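Getting a Used Car Clean Before You Sell It (or Just Before You Fall in Love With It Again)

I have now cleaned three family cars for sale, and I'm going to say it: I love this job! Give me a Saturday, a bucket and an old hatchback full of cracker crumbs and I'm happy until dinner. My last one was a Dantas with 8 years of dog hair in it, and the listing had people writing to me the same evening.

Start inside, always. If you wash the outside first you'll spend the afternoon dragging floor mats and vacuum hoses across clean paint.

Empty the car completely

Everything comes out, including the stuff in the spare tire well. Check under the seats with a flashlight, slide them all the way forward and then all the way back, and look in the seat pockets. I found a library card, a baby spoon and the locking wheel nut key I'd been hunting for all winter (buyers do ask for that key, so put it in the glove box right away).

Dog hair

A vacuum alone won't do it. Put on a damp rubber dish glove and drag your hand across the carpet in short strokes, all in one direction. The hair rolls up into fat little sausages and you can pick them off by hand. So satisfying! For the trunk carpet I go over it a second time with a window squeegee, then vacuum.

Seats

For cloth seats, mix a small squirt of dish soap into a quart of warm water and whip it up with a hand brush until you have plenty of foam. Use only the foam. Scrub lightly, wipe with a clean towel, and leave the doors open for a few hours. Soaked seats take days to dry and they smell worse than when you began, ask me how I know.

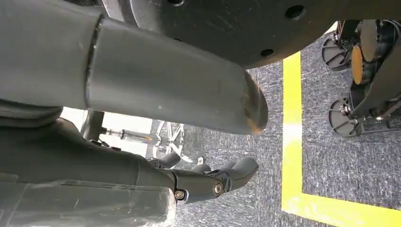 Door jambs get skipped by almost everyone, and they're the first thing a buyer sees when the door swings open. Use an old washcloth you don't mind throwing away. Wipe the rubber seals too, and work a cotton swab around the hinges where the black gunk collects.

Glass

Two cloths, one damp and one dry. Do the inside of the windshield last, with vertical strokes, and the outside with horizontal strokes. Then if there's a streak you know which side it's on. Roll the side windows down an inch to get the grimy strip along the top.

Headlights

Cloudy plastic headlights make a car look ten years older. White toothpaste (not gel) on a damp cloth, five minutes of rubbing per side, rinse, dry. It won't last forever, but it brightens mild haze beautifully. Put painter's tape around the edges first so you don't rub the paint.

The smell

Skip the hanging air freshener. Leave an open bowl of baking soda on the floor overnight and swap the cabin air filter. On many cars it sits behind the glove box and takes less time to change than a light bulb. Mine looked like a bird's nest.

Paperwork, while your hands are drying

Put the service receipts in one folder, oldest at the back. I keep mine in a plain accordion file and it has helped me in every sale so far. Write down the mileage on the day you take your photos, and take those photos in the early evening with the sun behind you.

Next up is the roof rack, which has gone a strange chalky gray. If vegetable oil works on it I'll add it here!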